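Terms of Replacement

The request came back for the third time with a single remark in the margin: justify quantity.

Munther Matar opened the form again. Under Item he had written gripper fingers, spare, pair. Under Quantity he had written 11. Under Justification he had written wear, and he could see now that this was not enough for Ghassan Chamoun, who ran purchasing at Wondent from a room on the second floor and had never been known to pass a one-word answer.

He deleted wear and wrote: The fingers lose their grip surface with use. A worn pair still closes, but ceramic slips in it. At the present rate of work we fit a new pair in each room every month.

Then he went upstairs, as the form could not be sent without a signature in the box marked Discussed.

Ghassan was eating a pear over a sheet of paper. He moved the paper.

"Eleven pairs," he said. "Your plan runs from now to January. That is six months and two rooms. I get twelve."

"One pair is already in the drawer."

"The form doesn't mention a drawer."

"There's no field for it."

Ghassan wrote drawer on the sheet in small capitals and underlined it. "And the mugs. You have asked for 144 mugs."

"Yes."

"You make a machine that handles mugs. Why does it need more than one mug?"

Munther had answered this in an earlier year, for an earlier manager. He explained that a handle changed where the fingers could go, that a dark glaze gave the depth sensor poor readings and a shiny one gave it false ones. A mug standing close to another left less room on that side. A supplier in Nassar sold mixed seconds by the crate, which was the cheapest way to get different shapes.

"And breakages?"

"Nineteen last quarter."

"So they fall."

"Some fall. Some are put down too hard."

Ghassan considered the core of his pear. "The total is 3000. My limit without the director is lower than that. I can split it into two requests, or I can come down and see the room. If I have seen the room I can sign as a witness to need. It is in the rules. I wrote that part."

They went down. The door to Pirnura, as the second test room was called on the plans, stuck at the bottom, and Ghassan noted the door.

He stood at the counter for some time with his hands behind his back. The arm held its pose. On the monitor the wrist camera showed the marble pattern of the worktop and the mugs in the corner.
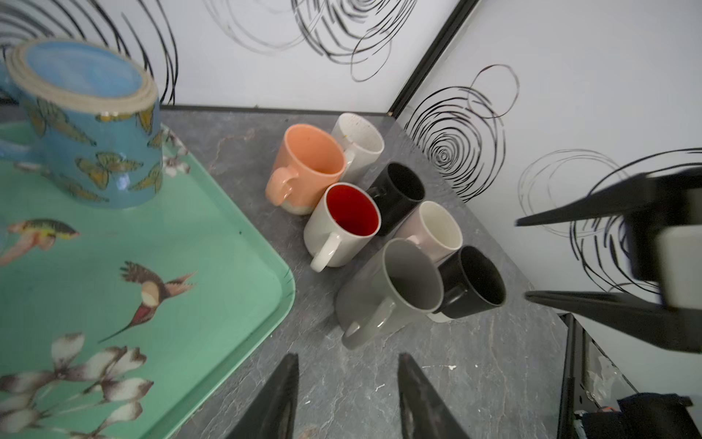

Schedule of Items, as Signed

Gripper fingers, spare, pair: 11. One further pair held in drawer.

Mugs, mixed seconds, by the crate: 144. Supplier at Nassar. Handles required. Dark glazes to be included.

Door, Pirnura, bottom edge: to be planed. No charge to project.

Wall coverings: no change requested.

Tray: existing. Not to be replaced without a second visit.

Remarks by purchasing: I was present while the machine lifted a mug and put it down again. I asked for this to be repeated with a black one and it was repeated. On the second attempt the mug was set down harder than I would do it at home. It did not break. I consider the figure of nineteen to be credible.

Total approved: 3000.

Signed, G. Chamoun, 2018-07-03.

Munther read it through at his desk. In the box marked Discussed, Ghassan had written yes, and next to it, in pencil, a question about whether the spare drawer had a lock. He went to look. It had a lock and no key. He opened a new form, put 1 under Quantity, and under Justification began to describe the drawer.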